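The Crowded Back Row
By Jasmina Hoxha

Ask me what I love in a kitchen and I won't say the oven. I'll say the row of stuff along the wall, the jars and bottles and cups that never go back in the cupboard because somebody wants them again in an hour!

I grew up with a row like that in Pumier, where my aunt kept 16 jars on a bench barely wider than a tea tray and could find the cloves in the dark. When I moved into my flat on Delacroix Street I tried the bare-bench look for all of April. I lasted until I'd opened the same cupboard for crackers four times in one evening.

So the row came back, and I've grown very fond of its rules. Tall things go at the back — jugs, canisters, the big cracker jar with its bright lid — and whatever gets grabbed most stands in front. Clear plastic is wonderful for this. You see the crackers getting low before they run out, and you stop buying a third packet "just in case" (I had three). Colour does the rest. A teal bottle or a magenta cup is easy to spot at six in the morning, long before you can read a label.

Bowls are my real weakness. I like a mix, a shallow stainless steel one for rinsing berries and a light plastic one in some silly soft colour for everything else.
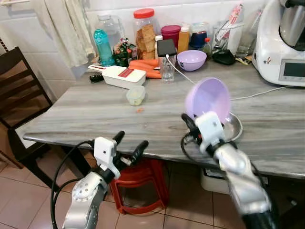

My lavender favourite came from the market at Gidum and cost 2 dollars, and I'd be sadder to lose it than any of the good china. It holds popcorn, pancake batter, pegs if the basket's gone missing.

Marble patterns are kind to this sort of living, too. All those grey and white veins hide a crumb or two until you get around to the cloth. Wipe the front half every night, shift the whole row once a week, and put it back in a slightly different order if you feel like it. I usually do.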